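Keeping a Course Notebook You Will Open Again
Handout for Week 2, Study Skills Workshop, Bralldale Evening Program

I promised on Sunday that I'd write up the notebook talk, so this is mostly what I said out loud, minus the part where I hunted for my glasses. Bring it with you next time, along with whatever you plan to write in. If you haven't bought anything yet, wait until you've read the whole thing!

Why I'm fussy about the outside

We start with the cover, which always gets me a few funny looks. I've taught this workshop in Bralldale and over in Ladiswood, and the notes people lose are nearly always the ones kept in something floppy. A stiff cover stands up on a shelf, it gives you something to lean on when there's no desk (bus riders, I mean you), and it keeps the page corners from curling.

Color matters too, more than you'd think. Pick one strong color per course and stick with it all term. Mine is blue for this class.

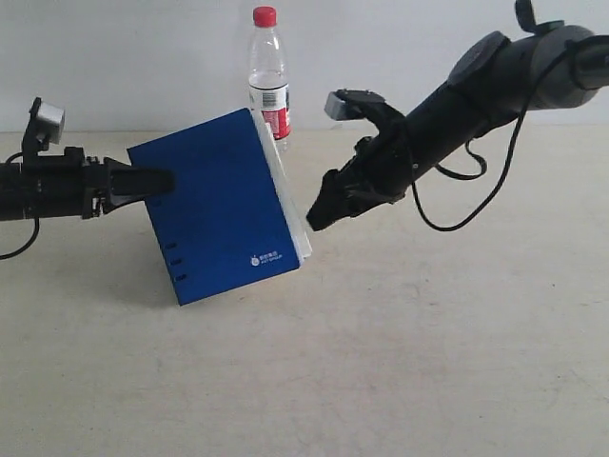 I used to put everything in one giant notebook, all my courses together, and I could never find the statistics pages when I needed them. One course, one cover. When I finally split them up I had three thin books and a much lighter bag most days, and I could lend out my chemistry notes without handing over my whole life.

Look at the page edges before you buy. Close the book and run your thumb down the side. You want the pages sitting a little inside the cover all the way around, so the cover takes the knocks and the paper doesn't.

Setting it up, in the order I do it

1. Leave the first two pages blank. That's your contents list, and you'll fill it in as you go.

2. Number the pages. Yes, by hand, and no, you don't have to do all of them tonight. I number up to 100 and do the rest when I get there.

3. Write the course name and a phone number or email inside the front cover. The lost and found at Sotomayor Hall had 39 notebooks in it last July, and hardly any of them had a name.

4. Rule a wide margin down the outside of each page -- about the width of two fingers. Class notes go in the big space, and your own questions go in the margin later that same day.

5. Clear some table before you write. Water with the cap on, phone in the bag, and the notebook right in front of you.
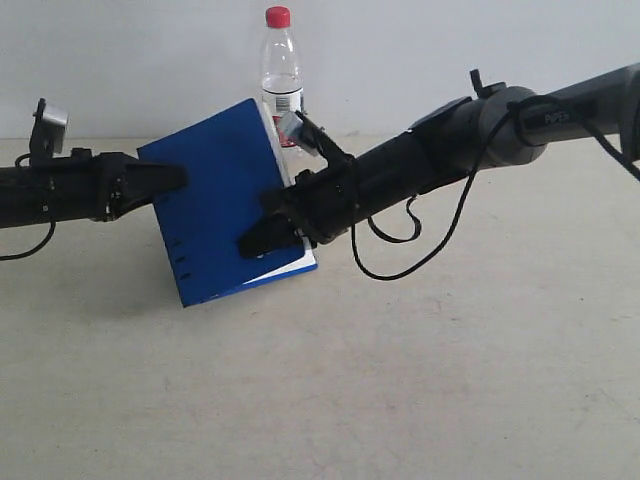 6. At the end of each week, read back through the margin and put a star by anything you still can't answer. Those stars are what you bring to class.

Bound book or rings?

I get asked this every term and I go back and forth. Rings let you move pages, slip in handouts (like this one) and take out the grocery list you wrote during my talk. Bound pages stay put, and some people do better when they can't rearrange things forever. If you go with rings, open and close them a few times in the store and check that they meet without a gap. A gap will chew up your pages by midterm.

Looking after it is easy. Scuffs on a cover don't bother me one bit -- I like a book that's been around. Wipe it with a barely damp cloth and keep it out of the bottom of your bag.
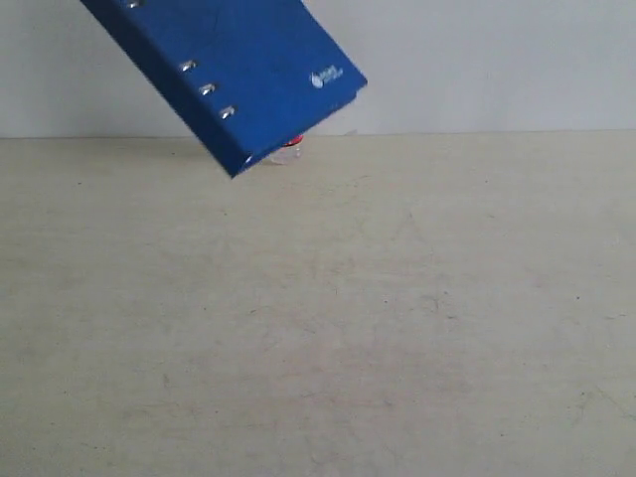 What if I've already filled half a notebook the messy way?
Keep it and carry on from where you are. Put a sticky tab on the next clean page, start numbering from there, and give the old half one line in your contents list.

For next time: set up your first ten pages and read the Raltow packet, sections 1 and 2. The margin questions can be short. Mine usually are.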